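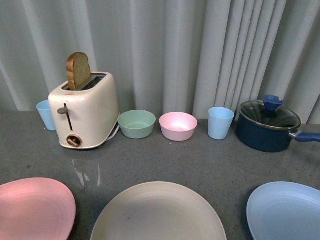 What is the difference between a glaze and an enamel on household wares?
A glaze is a glassy layer fused to a ceramic body, while an enamel (also called vitreous or porcelain enamel) is a glassy layer fused to metal. The two are chemically similar, but they are fired at different temperatures and fail in different ways.

Glassy coatings on tableware and cookware

A glassy coating is a thin layer of silicate glass bonded by heat to the surface of a vessel. It seals a porous body, gives a surface that can be washed, and carries color. The raw material is usually a frit, made by melting silica with fluxes and quenching the melt in water. The quenched glass is then ground to a powder and suspended in water with a little clay.

Composition

Silica forms the glass network. Boron oxide, soda and potash lower the melting point, and alumina stiffens the melt so that it does not run off vertical walls. Tin oxide, zircon and titanium dioxide are common opacifiers. Pale blues are obtained with small additions of cobalt or with vanadium-zircon stains, pale greens with chromium or copper compounds, and pinks with chrome-tin stains. Chrome-tin pink is sensitive to zinc in the base glaze and may turn brown if zinc is present.

Fit

The coating and the body shrink at different rates on cooling. If the glaze shrinks more than the body it is left in tension and develops a network of fine cracks, known as crazing. If it shrinks much less, it is placed under excessive compression and may flake from rims and handles (shivering). Slight compression is preferred.

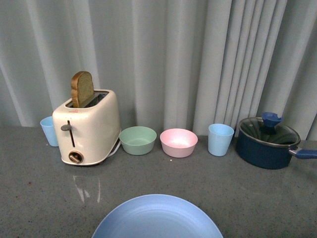

Industrial practice

The Bostau works applied glaze by dipping until its owner, Pagano, introduced spray booths for flatware. Under the works engineer Renzo Mancuso, the factory held its colors to 5 base shades, each mixed in batches of 200 liters. Output reached some 3000 pieces per shift. Hollow ware continued to be dipped, as spraying left thin areas inside deep forms.

Enamelware was made separately at Zurnen. Steel blanks were degreased, pickled and given a ground coat containing cobalt and nickel oxides, which promote adhesion. One or more cover coats followed, each fired for 4 minutes.

Defects

Pinholes result from gas escaping late in the firing. Crawling, in which the glaze draws back from bare patches, is usually traced to dust or grease on the body. Fish scaling is confined to enameled steel and is caused by hydrogen released from the metal after cooling.

See also: Frit; Hellico process; Slip casting; Stoneware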